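Reading time: 4 minutes

Shelves, bins and a clear table: how the Brala workroom got tidied

Members who have used the workroom at Brala since the winter will know that it had become hard to work in. Things were left on the table at the end of one session and were still there at the start of the next, and by November the shelving unit was so full that people had started stacking boxes on the floor beside it. Two members went home with somebody else's glue.

Serena Messina offered to sort it out and asked for help in the last newsletter. Iresha Bhattacharjee and Faustino Espinoza came forward, and the three of them spent two evenings on it. The budget was small. They bought clear plastic bins and a roll of labels, and everything else was already in the building.

The first evening was spent emptying. Every compartment of the shelving unit was cleared and wiped down, and the contents were sorted on the floor into things to keep, things to give away and things for the tip. Serena had expected the tip pile to be mostly paper, but dried-up pens and empty bottles made up a good part of it. There were also 15 odd lids that fitted nothing in the room. Anything with a member's name on it was put to one side, and most of that has now been collected.

On the second evening the shelves were filled again. The rule they settled on was that loose items go in a clear bin, so that people can see what is in it without taking it down. Bottles stand on the shelf by themselves, at the end, where they can be reached without moving a bin. Packets are kept together in a bin of their own.

Iresha had wanted matching opaque boxes, which would have looked neater. Faustino's view was that people never read labels and would open every box in turn. After some discussion they went with clear, and the labels are there as well for those who do read them.

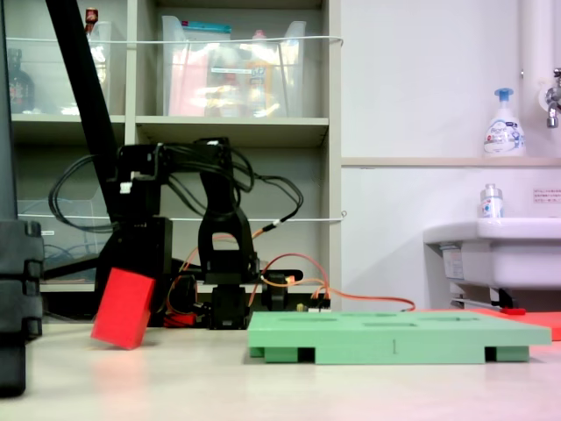

The table and shelves at Brala, with the clear bins in the upper compartments.

Flat things gave the most trouble. Trays, boards and mats take up a lot of surface, they slide off each other when stacked, and they don't fit in a bin. For now the group is asking that they be stood upright in the narrow gap at the end of the unit when a session is over. Small pieces and blocks should be gathered up before the larger things are moved, as several have already been lost down the back.

Cords are the other job still to be done. Giorgia Fiore has looked at the white ones running along the front of the shelves and would like them clipped up out of the way. She has asked for a few adhesive clips and will fit them when they arrive. Until then, please lift bins over the cords and don't drag them out underneath.

The foam soap has a place on the ledge by the wall. It was moved from room to room so often last year that Felista Mosoti bought a second one for the kitchen, and she would be grateful if both stayed where they are. Refills are kept under the kitchen sink.

A few requests from the group:

Please put things back in the bin they came from, even if another bin has more room.
Wipe the table when you finish. Cloths are on the hook inside the door.
If something runs out, write it on the sheet by the kettle.
Do not leave food in the workroom overnight.

The giveaway pile is in the hall until the end of the month. It includes three baskets, a quantity of wool, a desk lamp that needs a new plug and more than 20 picture frames, most with glass. Take what you like. Whatever is left will be offered to the Presunia sale, and Faustino has said he will drive it over.

Serena would also like to hear from anyone who has a low set of drawers they no longer want. It needs to be no more than 38 cm wide to fit beside the door, and the colour doesn't matter. She can collect it if you live nearby. Please leave a note for her in the tray at the front desk, with a telephone number.

The cupboard on the landing will be tackled next, once dates have been agreed.

Related items
Presunia sale: what to bring and when
Kitchen rota for the spring
Lost property from the Pidari outing
New locks on the side door

Contact the newsletter | © 2019 Brala Members' Newsletter | Back to top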